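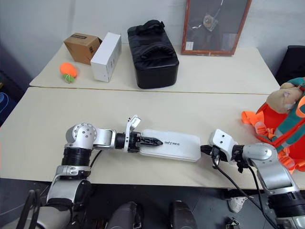 Handover with the white box, left gripper holding, right coming in.

Monday, November 27, 2023

Moved on to the two-arm handover on the long table. Same box as before, the flat white one, lengthwise between the arms. Left grips its end, right closes on the other end, left lets go.

Settings at start: close speed 300, hold current 420 mA on both sides. Left side held the box level. Right side closed early on the first tries and pushed the box back through the left jaws. Added a wait of 600 ms after the right wrist stops, before close. Better. Two drops after that, both with the box gripped too near the corner.

Raised hold current on the left to 600 for one run. The box stayed put but its side started to dent, so back to 420.

Cable at the right wrist hangs too low and goes over the table edge. It pulled on the last joint when the arm turned outward. Needs a clip at the elbow and a shorter loop. Left cable is OK for now.

The Nutano script still writes its log to the wrong folder. Today's good run is 1839, copied by hand to the Villis drive.

To do:
- clip for right cable
- fresh jaw pads, the left set is wearing on one side
- try a softer box, same size
- ask Zurnel if the spare wrist can come before January

Arms parked and power off at the strip.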